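Home » Features » Makers

The Hand on the Shop Floor

Months of evenings, a shared workshop, and more electrical tape than I'd like to admit

27 Feb 2024

The first thing you learn about building a robot in a shared workshop is that you will be asked what it does. You'll be asked by the guy waiting for the band saw, and by the woman firing mugs in the next bay, and by somebody's kid (the kid has better questions). For most of last year my answer was "it opens and closes," and I said it with so much pride that people usually let me get away with it.

I rent a bay at Pilgate, which used to be a furniture warehouse and still smells like one when the heat comes on. It's 51 dollars a month for a bench, a locker and a key to the back door. The rest of the building is first come, first served, and that includes the big stretch of floor by the roll-up doors where anything that's too large or too likely to fall over gets tested. I spend a lot of time on that stretch of floor.

The project is called Nirnix. Please don't ask what it stands for, I typed it into a folder name at one in the morning and then it was too late. It's an arm with a five-fingered hand on the end, and the plan, back when I still drew plans on nice paper, was to have it sort the scrap bin. Pick up a bolt, put it with the bolts. Pick up a washer, put it with the washers. I figured that would take me until June.

Well, June came, and I had a thumb!

I should say that I'm no engineer. I fix commercial dishwashers for a living, so I'm comfortable with pumps and relays and things that leak, and I came to robotics the way a lot of people do now, by watching too many videos and ordering parts late at night. My first hand was a two-finger claw driven by a pair of hobby servos. It could hold a marker. It could also throw a marker, which was a firmware problem, and there's still a green streak on the ceiling over my bench.

The claw would have been the sensible thing to stick with. Everybody told me so, and they were right. A claw has one job and you can fix it with a screwdriver. But I kept looking at the drawers and jars and tools around the shop, all of it made for people with fingers, and I got stubborn. I wanted knuckles. I wanted to watch something curl.

So I started over, and that's where the months went. A finger looks so simple until you're trying to get each joint to move in the right order. If the tip curls before the base does, it punches the bolt across the bench. If the base goes first, the finger arrives flat and stiff like a hand puppet. I tried springs, I tried fishing line, I tried a braided cord sold for kites (good stuff, by the way, I still use it for other things). I kept a notebook of every change I made to the index finger alone, and when I got to revision 100 I bought a cake for the shop and we ate it standing up next to the drill press.

The index is still the one I test first. I tuck the others in, send that one out straight, and see how it behaves close to the ground, where the mistakes are cheap.
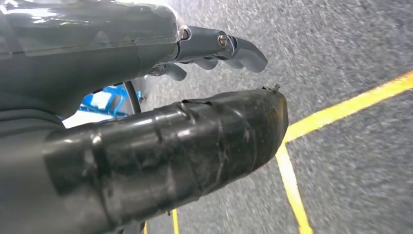
Finger out, the rest tucked: low over the speckled floor and its yellow lines, with the taped section below.

I get more comments on the tape than on anything else, and I'll defend it. Tape is how I think. When I'm changing something twice in one evening, I don't want a beautiful machined sleeve that takes an hour to get off. I want to peel, swap, wrap and try again before they turn off the lights. Is it wrinkly? Sure it is. There's always one little tab sticking up that I swear I pressed down. I'll do a proper job when the design stops moving, and I've been saying so long enough that people have quit believing me.

Screws, though, I'm fussy about. I started with tiny Phillips heads and stripped so many that I could have cried, so now I go with a hex head wherever I can get one in. You can put a real driver on it, you can feel when it's snug, and you can get it back out again. If you take one thing from this article and never build a robot in your life, take that.

The software side has been kinder to me than I deserve. I write to the joints with a small open library called Karunaratne, and it did 2 things I'd never managed alone: it let me set a soft limit on each joint, and it let me record a motion and play it back slow. Playing it back slow changed everything. You run the move at a crawl, you crouch down with your cheek nearly on the floor, and you see the little hitch in the knuckle that goes by too fast to notice at full speed. I've spent whole evenings down there. My knees have opinions.

A shared shop helps in ways I didn't expect, too. At home I'd have fought the same problem for weeks. At Pilgate I was grumbling about a cable that kept snagging, and one of the ceramics people wandered over and asked why it didn't have more slack. Why didn't it have more slack! I'd been pulling everything tight because it looked tidy. I let the line droop in a nice fat curve and the snagging quit that same night.

There are downsides. Sawdust gets into everything. Sometimes I show up with one good hour in me and the open floor is full of somebody's canoe. And you fail in front of people, which took some getting used to – the evening the wrist let go and the whole hand went down with a bang, there was actual applause.

We're taking a table at Trivness this year, the regional maker show, and I've promised to bring the arm. I'm hoping to have two fingers and the thumb working together by then, enough to pick a bolt out of a tray and set it down in another. The ring finger is still lazy, and the pinky does whatever it wants. I have a new batch of cord on order and a list taped inside my locker door, and the top line on it says "thumb, again."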